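Pliltex funding payments doubled in Jallholm import

Forum > Exchanges and record keeping > Derivatives

woden_ledger
11 Sep 2020
Importing my Pliltex perpetual swap history into Jallholm. The CSV has 2720 rows. After import the realised loss is overstated by $132 against the exchange's own wallet statement. Spot trades reconcile to the cent, so the fault is in the futures side. I printed both reports and went through them line by line.

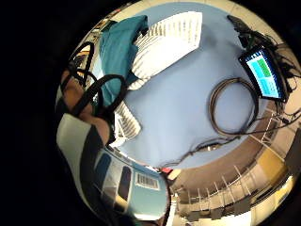 Printed rows on the table, beside the teal cloth.

The difference seems to sit entirely in the funding lines. Has anyone else had this?

tickvalue
Known problem. Pliltex writes funding twice: once as its own row with type FUNDING, and again netted into the realised PnL on the closing row. Jallholm adds both. Delete the FUNDING rows before import and the totals will match.

basis_point_nine
Disagree with deleting them. The netting only applies to positions closed after the export format changed in December. For anything older the FUNDING rows are the sole record of the payment, and removing them understates the loss. Check which side of the change each position falls on.

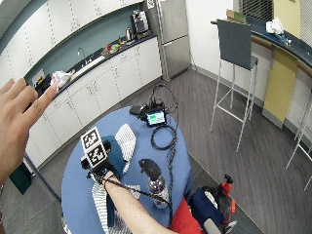
The quickest test is to take one closed position, multiply the price difference by contract size, and compare it with the PnL on the closing row. If they agree before fees, funding hasn't been netted and the separate rows must stay.

tickvalue
Fair enough on the older rows. I only opened my account this year, so I hadn't seen that format.

woden_ledger
Tested 12 positions. The older ones agree with the raw price difference, the newer ones don't. So it is a mixed file, as described. Is there a way to handle it without editing the export by hand? I'd like to keep the original file untouched for my records.

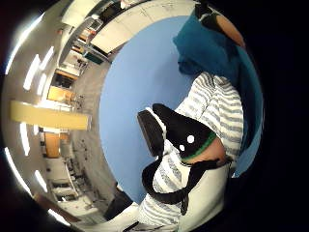
Black glove, green band at the cuff.

madigan_user
Madigan has a column mapping option that ignores a transaction type after a given date. It costs more than Jallholm, and the free tier stops at 900 rows, so you would need the paid one. I moved over last year and the derivatives handling is better. Spot reporting is about the same.

basis_point_nine
I wouldn't change software over one column. A copy of the file and a filter does the same job:

1. Save the export under a new name and leave the original alone.

2. Sort by position ID, then by timestamp. Timestamps are UTC, so rows near the end of the financial year need care if you report in local time.

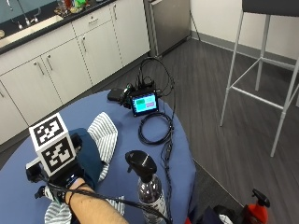 3. Filter to type FUNDING where the parent position closed after the format change, and remove those rows only.

4. Import, then compare the closing wallet balance with the exchange statement. Compare in BTC first – the dollar figure depends on which price source Jallholm uses.

tickvalue
Step 3 misses positions that were partly closed on each side of the change. Those need splitting by the close date of each fill, otherwise you drop funding that was never netted.

basis_point_nine
Correct, if the export lists fills separately. Mine aggregates them, so I left those positions for manual checking.

woden_ledger
Mine lists fills. Followed the steps with the split and the BTC balance now matches. The dollar figure is still out by a few cents, which I'll put down to rounding. I've lodged a ticket with Jallholm and will post the reply when it arrives.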